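Entraide > Logement > Location > Dépôt de garantie

Accueil Rubriques Poser une question Mes messages Connexion

Retenue de 173 euros pour « nettoyage » sur mon dépôt de garantie, je fais quoi ?

Publié le 10 avril 2025 par pantoufle_grise

Bonjour tout le monde,

Je viens chercher un peu d'aide parce que je tourne en rond. J'ai quitté mon deux-pièces à Rindau après plusieurs années sans la moindre histoire, loyer payé à l'heure, voisins adorables (enfin, presque tous). L'état des lieux de sortie a été fait avec une dame de l'agence Mastine, très pressée, qui tapait tout sur sa tablette avec l'application Sestance. Elle a coché « état d'usage » un peu partout, on a signé, elle a repris les clés et moi je suis partie soulagée.

Et là je reçois le décompte : on me retient 173 euros pour « nettoyage et remise en état », sans une ligne de plus ! Pas de facture, pas de devis, rien. J'ai appelé, on m'a répondu que c'était un forfait et que c'était pareil pour tous les locataires de la résidence Sheehan. Or j'avais passé un temps fou à récurer le four, détartrer la douche, faire les vitres et même le dessus des portes – oui, le dessus des portes.

Sur l'état des lieux de sortie, à la ligne ménage, il y a juste « correct ». Je ne suis pas à la rue pour cette somme, mais ça m'agace au plus haut point. Est-ce qu'ils ont le droit de faire un forfait comme ça ? Et est-ce que ça vaut le coup de râler par écrit ou je vais y passer mon printemps ?

Merci d'avance à celles et ceux qui sont passés par là.

bidule_du_sud

Ils font tous ça. Moi on m'a pris 200 euros pour une plaque de cuisson soi-disant rayée, j'ai laissé tomber et je le regrette encore. Un collègue m'avait conseillé de ne pas payer le dernier loyer et de leur dire de se servir sur la caution, mais il paraît que c'est interdit, donc bon, à éviter. Courage !

tartine_et_bail

Coucou ! Alors non, un forfait sans rien derrière, ça ne passe pas. Je ne suis pas juriste, je précise, j'ai juste déménagé beaucoup trop souvent et j'ai fini par apprendre la leçon par cœur.

Le bailleur peut garder une partie du dépôt s'il y a des dégradations ou des sommes dues, mais il doit le justifier : la comparaison entre l'entrée et la sortie, et un devis ou une facture. Si ta ligne ménage dit « correct » et que c'est signé des deux côtés, tu as déjà un très bon argument. Ressors aussi l'état des lieux d'entrée. S'il y avait déjà marqué « correct » ou pire, la discussion devrait être courte.

Pour les délais, c'est un mois après la remise des clés si la sortie est conforme à l'entrée, deux mois s'il y a des différences. Passé ça, tu peux demander une majoration de 10 % du loyer hors charges par mois de retard entamé, sauf si le retard vient de ce que tu n'as pas donné ta nouvelle adresse. Ça les motive en général !

Ce que j'ai fait à mon dernier départ, en novembre : d'abord un mail tout simple pour demander les justificatifs (sans m'énerver, même si j'en mourais d'envie), puis une lettre recommandée avec accusé de réception. Tu mets la date de remise des clés, le montant du dépôt, la somme retenue, la phrase exacte de l'état des lieux, et tu leur laisses un délai clair pour rembourser. Garde une copie de tout, même du bordereau de la poste. Et adresse la lettre au propriétaire si tu as ses coordonnées, avec un double à l'agence, parce que c'est lui qui te doit l'argent au bout du compte. Le mien n'était même pas au courant de la retenue, il est tombé des nues.

Si ça ne bouge pas, tu peux saisir la commission départementale de conciliation ou un conciliateur de justice, les deux sont gratuits. Il faut un peu de patience selon les endroits. L'ADIL de ton département peut aussi relire ta lettre, moi ils m'avaient corrigé deux bêtises et le rendez-vous ne m'avait rien coûté.

vieux_paillasson

Je complète le message précédent, qui est très bien, avec l'histoire de la vétusté. J'ai occupé le même appartement pendant 11 ans et on voulait me facturer la moquette de la chambre à neuf. J'ai demandé s'il y avait une grille de vétusté jointe au bail, il n'y en avait pas, j'ai quand même fait valoir l'âge de la moquette et la retenue est descendue à 40 euros. J'ai accepté par flemme, j'aurais sans doute pu continuer.

Donc pantoufle_grise, demande-leur ce que recouvre « remise en état ». Si c'est du ménage, ton « correct » répond tout seul. Si c'est autre chose, il faut qu'ils disent quoi, dans quelle pièce, et depuis quand ça existe. L'usure normale, ce n'est pas pour ta poche.

Pour ton prochain logement (et pour les autres qui lisent), le gros du travail se fait à l'entrée. Prends ton temps, ouvre les robinets, fais marcher les volets, et ne laisse pas la personne en face écrire « bon état » pour toute une pièce. Tu as dix jours pour demander un complément si tu as oublié quelque chose, et pour le chauffage c'est le premier mois de la période de chauffe. Sois précis jusqu'au ridicule : un mur comme celui que je mets plus bas, moi je le note « gris-vert mat, teinte légèrement inégale, trace floue un peu plus sombre à gauche », enfin tu vois l'idée, et tu enlèves ce dont tu n'es pas sûr. Avec un simple « peinture correcte », tu te retrouves à la sortie à discuter d'une ombre que tu es seul à avoir vue le premier jour. Et bon courage pour ta lettre, reviens nous dire ce qu'ils ont répondu !

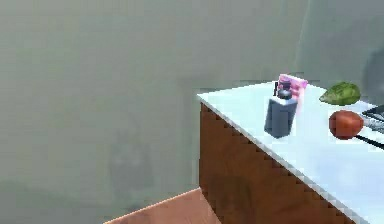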